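21 February 2023

Dye bench, second week on the walnut/iron series. Writing this up before I forget which jar is which.

Started with the leftover Fellwood wool, the undyed worsted, not the singles. Weighed out skeins dry, tied with the cotton ties in four places this time (last batch felted at the ties where I pulled them too tight). Scoured hot, neutral soap, two rinses. Water still came off yellowish on the second so gave it a third. Should have done that with the Kumsa skeins too, bet thats why they took up so patchy.

Mordant: alum at 17 percent weight of fiber, cream of tartar at half that. Slow heat up, held just under a simmer for an hour, left to cool in the pot overnight. Don't pull them hot. The pot lid is warped, lost a fair bit to steam, topped up once with rainwater from the barrel.

Walnut hulls from the Warkmont bag. Soaked 3 days, smell is bad now, lid stays ON please. Strained through the old pillowcase twice. Liquor very dark, nearly black in the jar, goes to a warm brown on paper. Skein 1 out at twenty minutes, skein 2 at an hour, skein 3 left in till the bath was cold. Not much between 2 and 3 when rinsed. Will look again when dry, wool always lies to me wet.

Iron dip after. Half teaspoon in the small pot, disolved first in a cup of hot water. In and out, under two minutes, keep it moving. Skein 2 went a nice gray brown. Skein 3 got away from me in one spot where it sat against the side, there's a darker band maybe a hand long. Usable for a border, or overdye it.

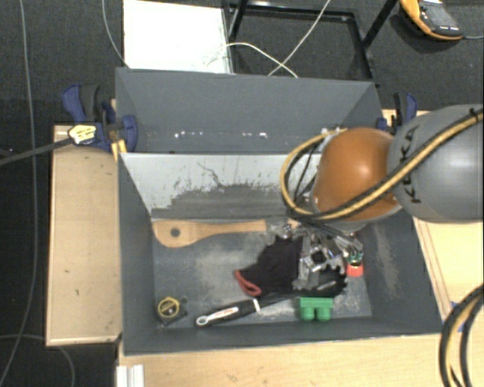 KUKA arm over the front gray bin, gripper down inside.

Onion skins next. Yellow only, have kept the red skins back. Pot was too crowded so split the batch, which means two slightly different golds. Labeled A and B on the tags with the laundry pen. Pencil is no good, it washes off, see last page.

Rarkier sample card: they want the finished set of 28 shades, each wound on card with the recipe number on the back. We have the browns and most of the yellows. No decent green yet. Weld over indigo would do it but the indigo vat is sulking, no coppery skin on top, smells flat. Warmed it, fed it a little more fructose, checked with strip and it was down, so a pinch of lime too. Leave it alone till tomorrow. Do not stir!!

Recipe number for the walnut + iron is 1664, carry on from there. If you change anything, even the time in the pot, it gets a new number. The old cards are a mess because of that.

Light test strips still in the south window, half covered with foil. Madder holding up well. The berry purple has gone to tan already, no surprise, drop it from the card.

To do
- more alum, down to the last scoop
- second thermometer, this one sticks at the low end
- dry weight on skeins 1 to 3
- rewind the B gold, it tangled coming off the swift
- empty the onion pot onto the compost, not down the sink

Gloves split again, left thumb brown to the knuckle.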